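How to Seal a Marble Countertop

Marble is porous. Oil, coffee and wine move into the stone through the surface and leave a dark mark that cleaning will not remove. A penetrating sealer fills the pores near the surface and slows this down. It does not stop etching, the dull spot left by lemon juice or vinegar, which is damage to the polish itself.

These instructions cover polished and honed marble in kitchens. They do not apply to engineered quartz, which should not be sealed.

Test the stone first

Place a teaspoon of water on a clean, dry part of the counter, away from the sink. Leave it for 15 minutes and wipe it off. If the stone under it has darkened, the counter needs sealer. If there is no change, repeat the test near the stove and next to the faucet. Wear is rarely even, and one dark spot is enough reason to treat the whole slab.

What you need

Solvent-based or water-based penetrating sealer (we use Vadora Stone Guard, 800 ml)
pH-neutral stone cleaner
Acetone, for grease spots only
Four white cotton cloths
Foam applicator pad
Painter's tape
Nitrile gloves

Do not use colored cloths. Dye can transfer with the solvent.

Coverage

Stone Guard is rated at 70 square feet per bottle on polished marble, for two coats. Honed marble takes more. Measure length times depth in inches, add the backsplash if it is the same stone, and divide by 144. A counter 45 inches by 25 inches is 1125 square inches, or 7.8 square feet. One bottle will do most kitchens with some left for touch-ups.

Clean and dry

1. Clear the counter completely.
2. Wash with stone cleaner diluted as the label states. Rinse twice with plain water.
3. Wipe grease spots with acetone on a white cloth. Open a window and turn off any pilot light or burner first.
4. Let the stone dry overnight. Sealer applied to damp marble can haze. If you wash on Friday evening, seal on Saturday morning.
5. Tape off wood trim, painted walls and the edge of the sink.

Apply the sealer

Work in sections no wider than your reach. Pour a small amount onto the applicator pad and spread it in overlapping strokes until the surface is evenly wet. Leave it for the dwell time on the label, 5 to 10 minutes for most products. Add more where it soaks in quickly.

Wipe off all excess before it dries, then buff with a clean cloth. Dried residue shows as a cloudy film. To remove it, wet the area with fresh sealer, wait one minute and buff again.

Front edges are easy to miss. Coat the side face of the slab along with the top, and wipe drips from the cabinet below right away.
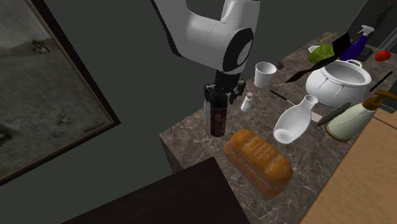
Brown-gray marble with thin white veining. The front edge and side face need sealer as well as the top.

Second coat and curing

Wait one hour, then repeat. Keep the counter dry for 24 hours and free of oil and acidic food for 48. Place used cloths flat outdoors to dry before throwing them out; solvent-soaked cloths in a pile can catch fire.

Resealing

Repeat the water test every six months. Light marble near a sink may need sealer once a year. Bathroom vanities usually go longer.

Related pages
Removing an oil stain with a Gasus poultice
Geerts and Marnard stone cleaners compared
Repairing a chipped marble edge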